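Reltwood Opens Clokgate Sorting Hall for Returned Household and Workshop Goods

CLOKGATE, 2026-07-17. Reltwood today announced the opening of its Clokgate sorting hall, a site devoted to the sorting, checking and repacking of small goods returned by schools, offices and private customers. The hall replaces the company's former premises at Zustalow, which closed to incoming goods at the end of June.

The new site handles loose and mixed items, the category that has long taken the most time per box. Large returns, such as shelving and desks, will continue to go to the Nedeljković depot under the existing arrangement. Customers who send both kinds of goods do not need to change their booking, as the two streams will be separated at the collection point.

Goods arrive at Clokgate in the boxes or sacks in which they were collected. Each load is weighed at the receiving door, given a load slip and emptied into bins. Items stay in their bin until they have been sorted by type and size, and the slip travels with the bin through every stage. Parts that belong together are repacked as a set. Single parts in good condition go to the spare parts shelves, and damaged parts are set aside for recycling by material.

"Mixed boxes are the hardest part of this business," said Jitendra Kanaujia, Managing Director of Reltwood. "A school clears out a storeroom and sends us building blocks, lids, cups, fittings and half a board game in one sack. Our customers have asked for a faster answer on what can be used again, and the Clokgate hall has been planned to give them one."

The hall provides 1,975 square meters of floor space on a single level. It is divided into a receiving area, a sorting area, a wash room, a packing line and a store with 868 shelf positions. The wash room is fitted with separate sinks for kitchen goods and for workshop goods, and both have drying racks along the adjoining wall. A small counter beside the main entrance will receive goods brought in by hand.

Reltwood employs 39 people at the new site. Most transferred from Zustalow, and the company has paid their additional travel costs for the first year. Recruitment for the evening shift is still open, and applications may be made at the counter or by letter to the Clokgate office.

Salvador Garcia, Head of Operations at Clokgate, said the layout had been drawn up with the sorting staff over the course of the winter.

"At Zustalow we carried everything up a half flight of steps and then carried it down again," Mr. Garcia said. "The bins were on the floor and the slips were on a board at the other end of the room. We have raised the bins, moved the slips onto them and put the packing line where the bins come out. The first full week went well, although the labels for the smaller cartons arrived late and we had to borrow stock from Nedeljković."

The company has also revised its rules for the return of sets. Until now, a set with any part missing was broken up for spares. Under the new rules, an incomplete set will be held for 60 days while the store is searched for matching parts. If the set can be completed, it will be repacked and offered back to the sender at no charge. If it cannot, the remaining parts will join the spare parts shelves as before.

The new rules were tested at Zustalow between December and the closing of that site. During the test, 308 sets were completed that would otherwise have been broken up. Building sets and stacking toys made up the larger share, followed by kitchen storage containers with matching lids.

"Lids are a subject in themselves," said Onyekachi Olatunji, Store Manager. "We keep them by diameter first and by color second. A round black lid can fit goods from several makers, so we try each one by hand before it goes into a carton. Customers can help us a great deal by leaving lids on the containers they belong to."

Customers preparing goods for collection are asked to observe the following points:

Empty all containers and let them dry before packing.
Keep glass apart from other goods and mark the box clearly.
Place screws, clips and other small parts in a closed bag.
Do not include batteries, paint or medicines. These cannot be accepted at any Reltwood site.
Write the customer number on the outside of every box or sack.

Collection days in the Clokgate area remain unchanged. Customers formerly served from Zustalow have been sent a letter giving their new collection point, and those who have not received one should contact the customer office. Boxes left at the Zustalow gate will not be picked up.

Prices for the sorting service are held at the current rate until the end of the year. A separate rate for schools, covering one storeroom clearance each term, will be published in the autumn. Enda Carroll, who leads the company's work with schools, is accepting early inquiries from school offices that wish to reserve a date.

The hall will be open to visitors by appointment once the evening shift is in place. Groups of up to 12 persons can be received, and closed shoes are required in the sorting area.

About Reltwood

Reltwood collects, sorts and repacks used goods for schools, offices and households. The company operates sites at Clokgate and Nedeljković and supplies spare parts for toys, kitchen goods and workshop equipment.

Press contact

Sérgio Bastos
Press Office, Reltwood, Clokgate

Requests for interviews and visits should be made in writing to the press office. Text and picture may be reproduced free of charge with credit to Reltwood. 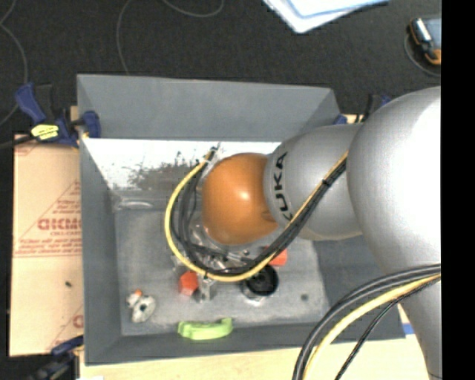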